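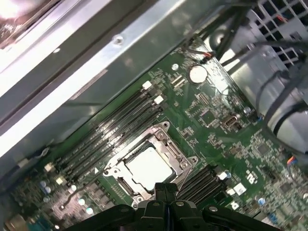

Dwayne Strickland objected to the first version of our procedure on the ground that it left the socket until last. By the time a worker gets to it, he argued, the board has already been lifted, turned and set down several times, and any harm to the contacts has been done. He wanted the processor dealt with while the board was still in the chassis. Sunita Iwasaki disagreed, and her reason was also a practical one: the walls of the chassis get in the way of the hand, and a processor lifted at a poor angle can drop back onto the contacts.

The rest of this section sets out how we handled the question and what we found.

4.2 The socket and the memory banks

Figure 2. Processor socket with the processor in place, board inside the chassis. Memory slots lie on both sides of the socket.

The boards came to the Grunmont workshop from two sources. The larger share were from the Falow office clearance, and the remainder were returned by Brallow at the end of a lease. We recorded 80 boards in all. Each was given a paper tag on arrival, and the tag stayed with the board through inspection, cleaning, removal from the chassis and final sorting. Loose processors and memory modules were given the same number as the board they came from.

We chose to look at the socket and the memory banks together for a simple reason. They are the parts of a board that are opened and closed by hand, and in our records they account for most of the boards that were judged unfit for reuse. Damage to other parts, such as capacitors or the small power components near the socket, was either present when the board arrived or did not come up at all.

4.2.1 Inspection in the chassis

The first inspection was done with the board still in its chassis. The worker took off the side cover, removed the cooler and wiped the lid of the processor with a lint-free cloth and alcohol. The lid was wiped from one edge to the other and not in circles, which tend to push old paste over the side and down into the gap between the processor and the frame. That gap matters. On a socket of the type shown in Figure 2 there are dark spaces and stepped edges around the processor, inside the metal frame, and paste that gets into them is hard to see and slow to remove.

Lighting gave us more trouble than we expected. A clean metal lid under a bench lamp throws back so much light that nothing on it can be read, and the lid in Figure 2 is close to solid white for this reason. In the first week the workers wrote "marking not legible" on a large number of tags when the marking was perfectly good and the lamp was in the wrong place. We changed the instruction so that the lamp was moved to the side before the marking was read. Where the marking still could not be read, the tag was left blank at that line and the processor was identified later on the bench.

The same glare is seen on the ridges of the memory slots. A bright streak along the middle of a slot can hide a hair, a flake of dust or a chipped edge. Workers were asked to look along each slot from both ends, and then to move the lamp and look again. This added time, but the second look found debris that the first had missed often enough that we kept it in.

The latches were checked next. On some boards, the latches at one end of a bank differ in shade from those at the other, white at one end and cream at the other. We made no use of latch color in sorting. It was noted on the tag only because one of the workers had begun to treat cream latches as a sign of age or heat, and we wanted to be able to check this. We found no link between the shade of a latch and whether it held. A latch was passed if it opened fully under light pressure, stayed open when released and closed without being forced.

4.2.2 Order of removal

Two orders were compared. In the first, which we call chassis-first after Strickland's suggestion, the processor was taken out while the board was still fixed in place. In the second, bench-first, the board was lifted out with the processor locked in its socket, and the processor was taken out on an antistatic mat. Boards were assigned to one order or the other as they arrived, in turn, so that neither order got the better boards.

In both orders the memory modules came out before the processor. A module that is still seated gives the hand something to catch on, and the banks sit close enough to the socket that a sleeve or a glove cuff can reach them. The workers opened the latches at both ends where the slot allowed it, drew the module straight up and put it in a tray with the contacts facing the same way each time.

The socket was opened by its lever. The instruction was to press down, move the lever clear of its catch and let it rise under the hand without letting go. On the most common type of socket the metal frame also has corner ears with round holes, and round metal fasteners set a little inside them. New workers sometimes took these for the means of opening the socket and reached for a screwdriver. We added a line to the instruction sheet, in bold, saying that the fasteners on the frame are left alone at this stage. After that the mistake did not come up again in our notes.

The small white triangle was the other point that needed explaining. Many boards have one or more printed on the surface close to the socket, and it is tempting to read any such mark as the guide for seating a processor. Some are, and some belong to a nearby part. Workers were told to go by the notches and the corner mark on the processor itself, and to use the printing on the board only as a check.

4.2.3 Results

Of the 80 boards, 26 had some fault in the socket or the memory banks at the final inspection. This covers bent contacts, cracked slots, latches that would not hold and paste that could not be cleaned out. A board with more than one of these faults was counted once.

Bent contacts were the fault that the two orders were meant to tell apart, and here the outcome was less clear than either Strickland or Iwasaki had expected. Chassis-first gave fewer bent contacts on wide, shallow chassis, where the hand could come straight down onto the socket. On narrow chassis the advantage went the other way, and the workers complained about it. Several wrote on the tags that they could not see the far edge of the processor while lifting it. A board mounted at an angle to the opening, so that the worker meets the socket corner-on, was disliked by everyone who handled one.

We do not think the number of boards is large enough to support a firm rule. What we can say is that the shape of the chassis made more difference than the order taken as a whole, and that a workshop handling mostly one kind of chassis should try both orders on that kind before settling on either.

Cracked slots were rare and did not depend on the order. They were found almost entirely on boards from the Falow clearance, which had been stacked flat in crates without sheets between them. Loose wires were a related problem. A thin wire lying across a board is easy to overlook against dark components, and if it is caught under the board during lifting it can pull on whatever it is tied to. We asked the workers to trace each wire to both ends before lifting, and to tape it to the chassis wall if it was to stay.

4.2.4 Changes to the procedure

Three changes were made to the instruction sheet after these results, and the version dated 19/11/2023 is the one used in the rest of the paper. The lamp position is now given its own step, ahead of any reading of marks. The order of removal is left to the worker, who writes on the tag which one was used. Empty sockets are covered at once with a plastic cap – before the processor is put in its tray, and before anything else is picked up.

The cap was Iwasaki's addition. Jelínek supplied the caps in a single size, and on the less common sockets they sit loosely and have to be held down with tape. Strickland still prefers to leave the processor in for as long as the board is to be stored, on the view that it protects the contacts better than any cap. Boards kept in this way are listed separately in Section 5, where storage is discussed.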